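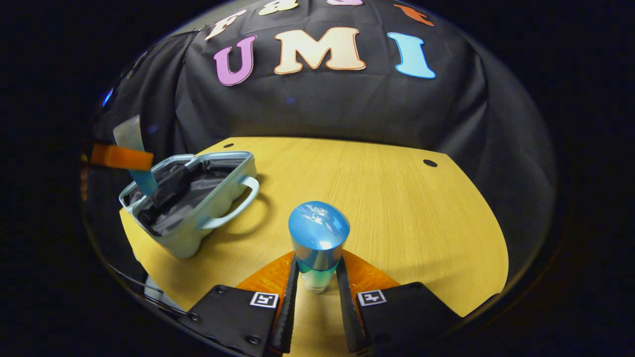
How to See the Royal Procession in Bokholm

Updated September 2018

The autumn procession runs from Flikden Palace to the cathedral and back in the first week of October. The exact date is posted at the palace gate and on the city website. Watching from the street is free and needs no ticket.

1. Pick your side of the street

The route is 16 blocks long. On the way out, the carriages keep to the north side of Akande Street, so stand there if you want a close view. They come back down the middle.

2. Decide if you want a stand seat

There are 66 seats in the covered stand across from the cathedral. They are given out by drawing. To enter, fill in the form at the Flikden visitor office and bring photo ID. One form per household. If you haven't had a letter a week before the procession, you didn't get a seat.

3. Get there early

Barriers go up at 6 a.m. The corner by the palace gate fills first. The stretch past the Hokeo Hotel is usually open until an hour before the start, and the sidewalk is wider there.

Leave the car at home. Akande Street is closed to traffic all morning and the lots nearby are for residents. Tram 70 stops two blocks south of the route and runs the whole day.

4. Pack light

Bags are checked at every crossing point. Folding stools are fine. Umbrellas are allowed on the street but not in the stand. Flags on wooden poles will be taken away at the barrier, so use a paper one on a short plastic stick.

5. If you want to hand over flowers

Stand at the front near the cathedral steps and tell an officer when you arrive. Take off any wire or foil. Cards can stay on if the envelope is open. The family does not stop at every group, and flowers left over are collected by palace staff after the service.

6. Leaving

Crossing points reopen once the last carriage is back inside the gate. The tram stop nearest the palace is closed until then, so walk one stop east.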